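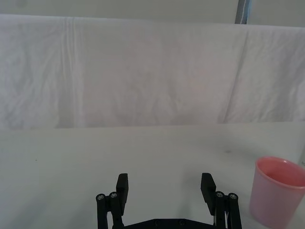 How often should I water a peace lily that sits in a north-facing room?
When the top inch of compost feels dry, and never by the calendar.

Right, that's the official line from the care label, and I've followed it since I bought the thing. It still flops over like a Victorian aunt every few days. The pot is 17 cm, plastic, with holes. What am I doing wrong?
tedmont_fern, 2020-06-03

Reply from Uramik
Nothing. They flop, you water, they get up again. Mine has been doing it for 4 years and I've stopped taking it personally.

Reply from Akash Bajpai
Disagree with Uramik. Letting it collapse every time browns the leaf tips and you get fewer flowers. Tip it out of the pot and look at the roots. If you see more root than compost, it needs the next size up and no amount of careful watering will help.

Reply from Uramik
Mine flowers. I've also never seen its roots and would like to keep it that way.

Reply from tedmont_fern
Tipped it out over the sink. It's all root. There may once have been compost in there but I couldn't swear to it. So what now, repot or wait till July?

Reply from Akash Bajpai
Now. Go up one size only. And when you water it in, pour slowly. A dry rootball lets a big slosh run straight down the sides and into the saucer, and you think you've done it a favour. I give mine 200 ml, wait a bit, then the same again. You don't need a fancy can – any plastic cup will do if you tilt it gently and keep to a thin stream.
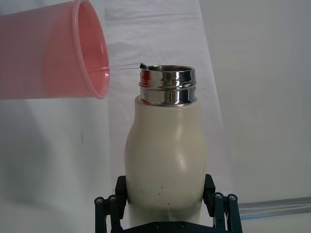 Reply from dwivedi_plots
Subject: Bottom watering, the correct answer

Stand the pot in a bowl of water for an hour and let it drink. No pouring, no technique, no 200 ml of anything.

Reply from Akash Bajpai
Fine until you forget it's in the bowl.

Reply from dwivedi_plots
I set a timer for 60 minutes like an adult.

Reply from Uramik
You did lose that fern though.

Reply from dwivedi_plots
The fern was ill when I got it.

Reply from tedmont_fern
Repotted. Compost all over the kitchen floor and one leaf snapped – the only decent one, obviously. It's flopped again. Is that shock, or is it just being itself?

Reply from Uramik
Itself.

Reply from Akash Bajpai
Shock. Keep it out of the sun for a week and don't feed it.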